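El plato vacío

Desconfío de la gente que habla del desayuno como si fuera una filosofía. En la cafetería Geloso, a 4 calles de mi casa, el cruasán ya no se sirve: se presenta. Llega a un lado, el plato al otro, y se supone que el cliente debe admirar el conjunto antes de hacer nada. Yo preferiría que me lo trajeran dentro del plato, que para eso se inventó.

Dicen que comemos con los ojos. Puede ser, aunque mis ojos nunca han pagado la cuenta. Tampoco me convence la vajilla de autor, esos esmaltes grises o azulados que cuestan lo que una cena y sobre los que una miga parece un error. En mayo vi uno de la serie Grumthorpe que pesaba 600 gramos – sin nada encima – y la dependienta me lo recomendó para el día a día.

Un cruasán pequeño, brillante y perfectamente curvado me dice poco. Los buenos que recuerdo eran feos, manchaban el papel y se acababan antes de las 12. ¿Quién decidió que la masa tenía que parecerse a su propia maqueta?
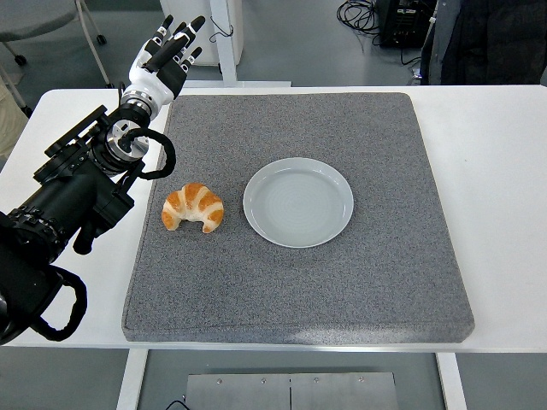 Y luego está el asunto del precio – pero de eso ya me quejé en esta misma columna y no pienso retirar una palabra.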